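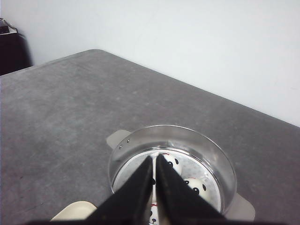 The case against decorated steamed buns is usually made on grounds of effort. I think the stronger case concerns heat, and it can be answered.

A bun with a face needs more clearance than a plain one. Dough expands in the steamer, and two buns that touch will bond at the contact point. Pull them apart and the skin tears. On a plain bun the tear is cosmetic and forgotten by the second bite. On a panda it removes an ear. The correct response is fewer buns per batch, and most home cooks resist it – they see unused plate area as waste.

The perforated metal plate has a poor reputation that I consider undeserved. Sevim Akyol, who taught me to shape dough in Demirtaş, used bamboo only and regarded steel as a source of drips. Condensation from a metal lid does mark the surface, and black dots will bleed if water lands on them. A cloth tied under the lid corrects this. The plate itself drains well, washes in a minute and does not hold the smell of last week's fish.

My remaining objection is to size. Recipes favor large pandas for the sake of detail. Mine weigh 40 grams and steam for 8 minutes, with the burner off for a short rest before the lid is lifted. Two dots for eyes and two for ears are sufficient. Noses can be omitted.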